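Home | Reviews | Grippers | Forum

Pultivard simulated gripper pack, reviewed by Eleri Gwilliam

The sales page promises "lab-grade" views. I gave it a week in the simulator, and I have doubts.

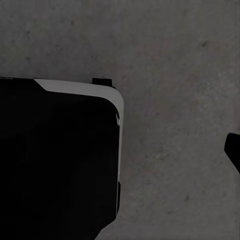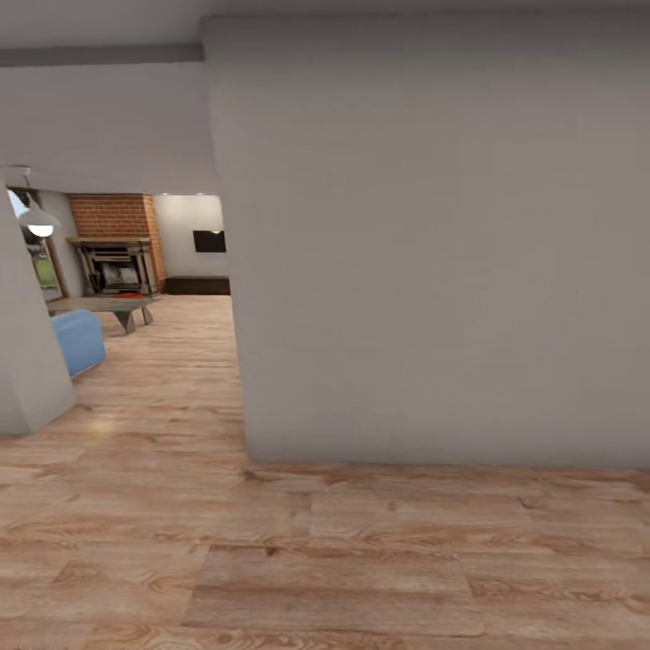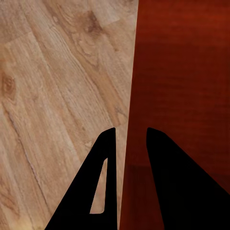
Does the pack replace testing on a real arm?
Only for checking reach and camera angles. I ran 50 grasps and wouldn't trust the friction numbers on any of them.

Setup ate most of Friday. For 645 dollars I expected a manual.

We use cookies to improve this site. Accept | Settings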